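Grirkham Automation Boards > Cobots and Light Arms > Standards and Practice

Thread: Speed and separation on a bench cell with no fence, what are you writing down?

kestrel_plc
Posted 11 Dec 2024

We are rewriting the bench rules for our manipulation cells before the annual review. The cells are collaborative arms on fixed tables, one operator station each, no fencing, no scanner. Payloads are light: cloth, bowls, cookware, toy food.

The current document is called Pirden Rev C and it is two pages long. It sets tool speed at 250 mm/s whenever a person is inside the marked floor line and leaves everything else to the integrator's risk assessment. The reviewer has asked for three things to be added: a rule for cable routing on the arm, a rule for what may be stored within reach of the arm, and a rule for who may clear a dropped object and in what robot state.

I have drafts for the first two. The third is where we disagree internally. One group wants a protective stop and hands in. The other wants drive power off every time.

mrl_dunning
Drive power off every time will be ignored within a month. If recovery takes 80 seconds and you drop objects all day, people will reach in while the program is paused and not tell you. Write the rule for the state people will really use and make that state safe. A monitored standstill is enough if the safety controller supervises it. A program pause is not, since the pause lives in the non-safe part of the controller.

Your document has to name the state exactly as it appears on the pendant. "Stopped" is useless.

oxbow77
Disagree on the first part. A rule that is inconvenient is not automatically a bad rule. We have power off for any hand entry and it holds, but we put the button at the operator's left hand and shortened the restart. It was a layout problem for us.

Agree on naming the state.

kestrel_plc
Layout detail, as both of you bring it up. Cell 4 during a bowl task:

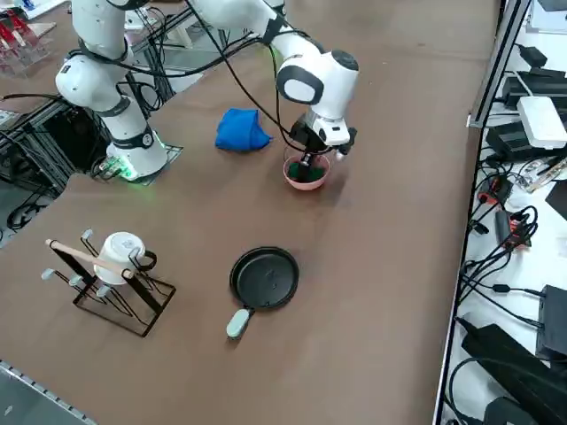 Cable routing is the draft I am least happy with. Rev C says only that dress must not restrict joint motion. The new text says dress must be secured at each link, must not hang into the working volume in any taught pose, and must be checked by jogging each joint to its programmed limits at low speed. Cell 4 would fail the second clause as written: the black cables leave the wrist area and go back across the arm in hanging arcs over the table. Pull them tight and the wrist axes lose range. So I either allow slack with a stated clearance above the tallest object, or require a dress pack. My first figure for the clearance was 50 mm.

The light ring at the base joint was going to be the state indicator for hand entry. Comments welcome on that too.

mrl_dunning
50 mm to what? The tallest object on the table or the tallest object in the task? That mug rack is going to be near the top of the list, and it has pegs pointing up. A loop of cable and an upward peg is a snag waiting for a wrist rotation. Clearance has to be to anything on the table, and measured over the full path. A single pose proves very little.

I would also drop "in any taught pose". If you are running learned policies or teleoperation there are no taught poses. Say "in any reachable pose within the configured safety planes."

kestrel_plc
Good catch on taught poses. We run both. Changed.

solder_and_shim
Do not use the ring as a permission signal. Green on one make is normal running, on another it is standstill, and on some it can be set by the user program. It is an indicator with no safety rating unless the manual says so in words. Ours got reassigned by a firmware update in June and we found out from an operator.

If you want a lamp, drive a separate one from the safety outputs and put the meaning on the label.

oxbow77
Seconded. Also, looking at cell 4, the ring sits down on the base plate at the left. Depending on where the operator stands, the arm itself can get between them and the light.

What does your storage rule say? You have power supplies on a shelf just past the right-hand rail.

kestrel_plc
Draft storage rule: "No equipment other than task objects within the reach envelope at table height or above. Equipment below table height must be outside the configured safety planes." The shelf is lower than the tabletop and the safety plane is set at the rail. So it passes.

oxbow77
It passes for the arm. It doesn't pass for cable management. Loose cable spilling down a shelf next to where a person works is a trip and pull hazard, and if somebody pulls a supply lead with an object in the gripper you need to know whether the gripper holds or releases on power loss. Is that in Rev C?

kestrel_plc
No. It is in the Halliday integration notes, which operators do not read. I'll bring it across. Our gripper holds on power loss.

mrl_dunning
Then you need the opposite clause as well. Holding on power loss means a trapped finger stays trapped. State the manual release method and have every operator perform it once before sign-off. We time it. The limit is 10 seconds, one hand, no tools.

vantage_low
Coming at this from the research side. You are all writing for a production cell. A bench like that gets rearranged several times in a shift. If every new object layout triggers a reassessment, no work gets done. We keep an object class list (max mass, no sharp edges, no glass, no liquids) and anything inside the class can be swapped without paperwork.

mrl_dunning
The class list is fine. It has to cover geometry too, or you get back to the pegs. And a frying pan with a long handle turns into a lever when it is gripped at the wrong end. Mass alone doesn't capture that.

vantage_low
Fair. We have a max length but no mass moment. I'll look at it.

solder_and_shim
Ceramics? A mug is inside your no-glass rule on paper and breaks the same way.

vantage_low
Ceramics allowed up to 80 mm drop height, eye protection required. Yes, people argue with it.

kestrel_plc
Current state of the draft, Pirden Rev D:

Hand entry only in supervised standstill, named as on the pendant. Program pause does not qualify.

State lamp driven from safety outputs. Arm ring light not to be used as permission.

Cable dress: 50 mm minimum to any object on the table, over the full reachable path, or dress pack fitted.

Manual gripper release demonstrated by each operator before sign-off.

Object class list with mass, length and upward projections.

Equipment shelves: leads tied and strain relieved, no loose runs on the operator side.

oxbow77
Still think hand entry should be power off. Otherwise I would sign it.

solder_and_shim
Add a line that firmware updates require the lamp and stop functions to be rechecked before the cell goes back in use.

kestrel_plc
Added. I will post the reviewer's markup when I have it.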